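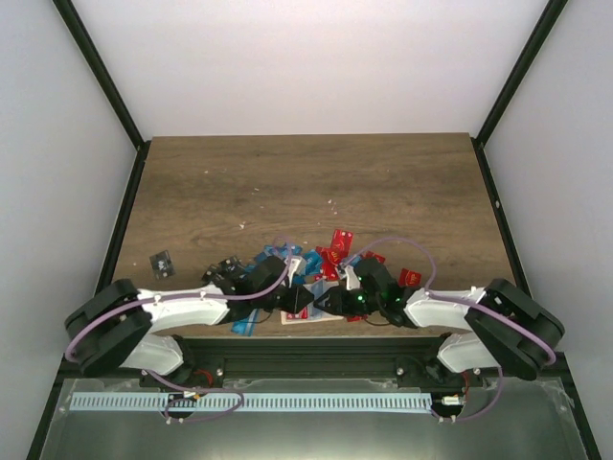 1/ Can a machine sort the snack drawer yet?

Balakrishnan Kurian, 23 January 2025

I get asked this a lot, mostly by people who run small shops and hate bagging up. So a thread on two arms, one table and a heap of little packets. Red ones, blue ones, some black.

2/ First, the job. You have a pile of small flat packets, all colours together. You want them split by colour, or put in a tray, or counted into bags. A ten-year-old can do it while watching telly. At Sellmont, where I worked one July, we did it on a trestle table by the back door.

3/ We packed 740 mixed bags that month. I know the number because I had to write it on the sheet. Two of us, no machine, and a radio that only got one station.

4/ So why is it hard for an arm? Packets are thin. They lie flat and they overlap. You and I slide a fingernail under the edge without thinking. A gripper with two stiff fingers has to come down at the right height and pinch something that is barely there.

5/ They are also shiny, and they crease. Two packets of the same kind never look quite the same once they have been handled a few times. A box is a box whichever way up it lands. A packet on its side is a different shape altogether.

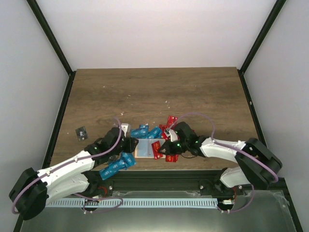
6/ Then there is the putting down. Getting a packet into the tray is one thing, getting it to lie flat inside the rim is another. People do a little tap with the side of the hand to settle it. I have never seen that tap written down in any job description, but everyone on a packing bench does it.

7/ Two arms on a table have their own trouble as well. They need to keep out of each other's way over a small patch of wood. Two people at a bench sort this out with their elbows and the odd "sorry".

8/ Someone always replies that factories have packed sweets by machine for decades. True. Those machines get one product, fed in a line, the same way up, all day. Change the packet and somebody has to come and change the machine. A mixed heap on a table is a different job.

9/ Speed, then. My rule from the Sellmont days was 100 bags before lunch. I wouldn't ask that of any pair of arms like these today. I would be happy with steady and slow if I could leave the room.

10/ And leaving the room is the test for me. If I have to stand there to pick up the one that went over the edge, I may as well do the bags myself.

11/ What about at home? Same answer for now. Putting the shopping away is nearly all packets. Crisps, sauces, stock cubes, that drawer of soy sauce from takeaways. I would pay for a machine that did that drawer. I can't buy one that I trust with it.

12/ Where I think it will come first: small shops and packing rooms, on a fixed table, with a short list of products. Kitchens a good while after that.

13/ If you pack by hand for a living, tell me which item you would hand over first and which you would keep. Mine are flat packets to hand over, anything in glass to keep.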